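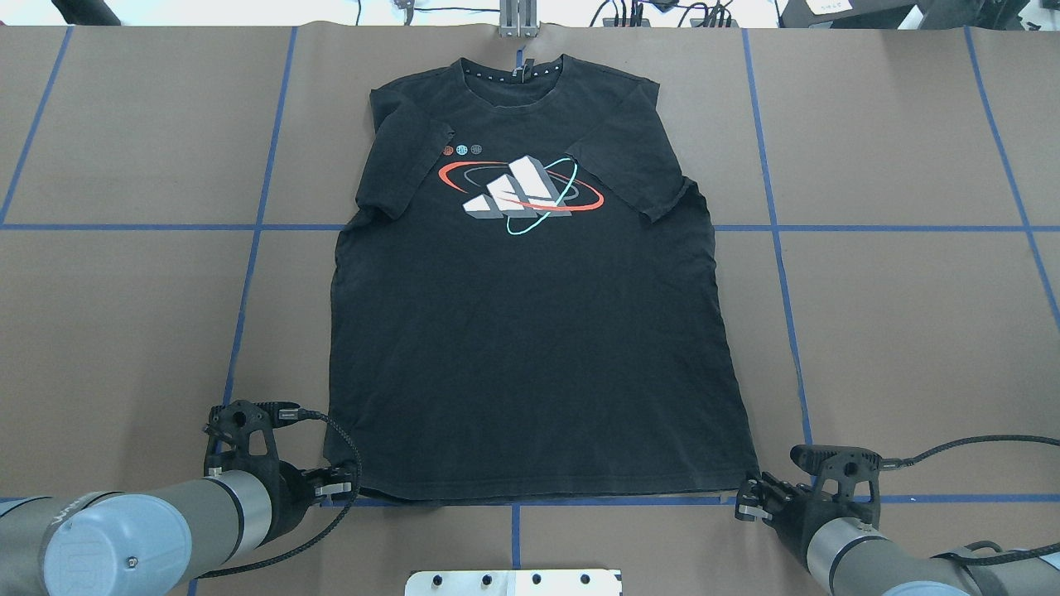 I've been using the Gatex loan organizer for 13 weeks now, and I went in expecting to hate it. My last car loan lived in a shoebox, and the one before that lived in three different kitchen drawers (don't ask which). Gatex is supposed to replace all that: you add each loan you've got, upload the paperwork, and it keeps track of due dates, balances and what you've signed. Setup took me a whole evening, mostly my own fault for having the papers everywhere. I try to treat each loan like a black T-shirt laid out flat with the big print facing up, everything where I can read it, and the main screen gets pretty close to that. Balance on top, next payment under it, documents at the bottom. I love that screen!

Print this page | E-mail this review

The payment calendar is the part I open most. My car payment is $263 and the furniture store loan is $137, and they used to land on the same morning and flatten my checking account. Gatex showed me the clash right away, so I called the furniture people and got the second one moved. You can't change a due date inside the program, you still have to pick up the phone, but I wouldn't have bothered without seeing it there in red.

Now the gripes. Scanning is slow – up to 2 minutes a page on my old laptop – and it kept filing my insurance letter under "Other" no matter what I did. The search box only looks at titles, so name your files well. And the reminder e-mails all have the same subject line, which drives me nuts.

My brother-in-law Nestor Calimlim uses Fodholm for the same job and swears by it. I tried his copy for a weekend. Prettier charts, sure, but it wanted to sell me a new loan every time I logged in, and I couldn't find a way to turn that off. Gatex left me alone.

I'd buy it again at the basic price. I'd skip the premium plan unless you've got a mortgage in there too, and I'm still waiting to hear back from support about that insurance letter.

Posted 23/05/2019

Print | E-mail to a friend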